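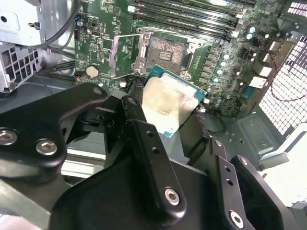 Collecting Demonstrations for PC Assembly Tasks
Project report, Matilde Loureiro and Mirta Zapata
Jan 21, 2021

1. Goal

Our project group wants to train a policy that can put parts into a desktop computer. Before any training can happen we need examples, and this report covers only that part of the work: how we set up the cell, how we recorded the episodes, and what we kept. The training itself is in the second report.

We picked two tasks, placing the processor in its socket and inserting a memory module. They use the same computer and the same fixture, but they go wrong in different ways. The processor needs very little force and a good angle. The memory module needs a straight approach and then a firm push.

2. Setup

The computer is a Dell tower laid on its side on the slotted aluminum table, with the side panel off. The loose parts wait on a gray printed fixture plate to the left of the case. We drew the plate in November and printed it twice, as the slots in the first version were too tight for the gripper to pull a module out cleanly. 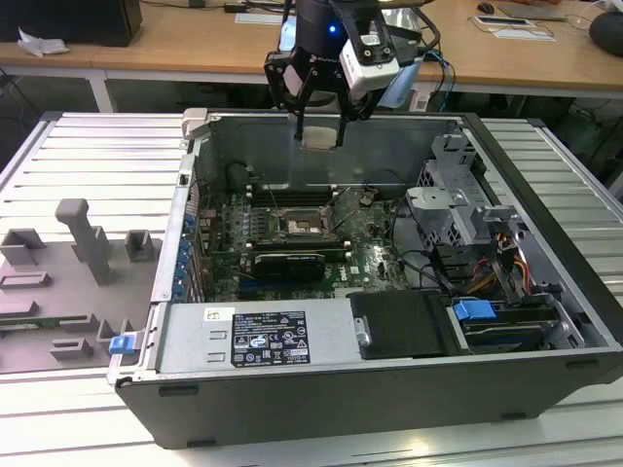
The arm is driven by hand through the Flerkov teleoperation program. One person drives and the other one starts and stops the recording, resets the parts and writes the log. We record a wrist view, a view of the whole table, the joint positions and the gripper opening. The table view was the harder one to place. From a low angle the drive cage hid part of the board, so we moved the camera up until the socket and the memory slots were both clear of it.

3. Procedure

Each episode starts with the arm above the case and ends when the driver opens the gripper and backs away. We set a target of 200 episodes, 100 for each task. We changed drivers after every block of episodes, because our early trials showed that a tired driver makes long pauses over the board - and those pauses end up in the data.

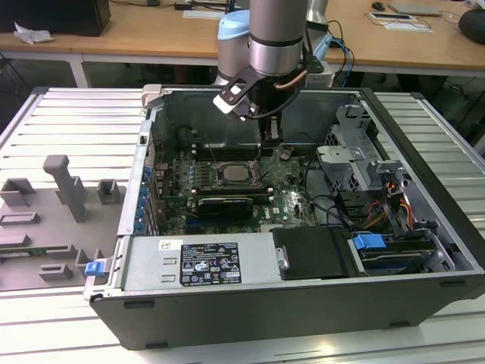 Figure 1. Gripper over the upper memory area, table view.

The case was not clamped. We marked its corners on the table with tape and pushed it back to the marks between blocks. Small shifts were left in on purpose so that the policy would not learn one fixed position.

4. Results

We reached the target for the processor task. For the memory task we stopped at 54 episodes when our lab time in the Meireles building ran out. A full reset took around 4 minutes with the memory task, which we had not planned for.

Failed attempts were kept and labeled as failures. The most common one was a module that touched the slot at a slight angle and slid off. Mirta also went through the wrist videos and flagged episodes where the fingers hid the contact point.

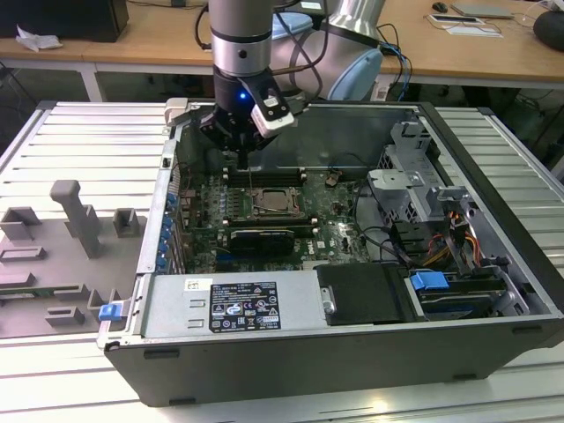 Figure 2. Gripper tips just above the board, near the memory slots.

5. Problems and next steps

The log was kept on paper for the first blocks and two pages did not match the file names. We sorted this out by comparing start times, but it cost us an afternoon. Anyone who continues this should type the log directly into the recording program.

The background did not change much between episodes. The desk behind the table stayed in view the whole time - we think this may matter if the cell is moved to the Mamport room next term. We suggest recording a few blocks there before training on the full set.

The remaining memory episodes should be recorded with the same plate and the same camera height. Both are written down in the setup sheet in the project folder, along with the drawing of the plate.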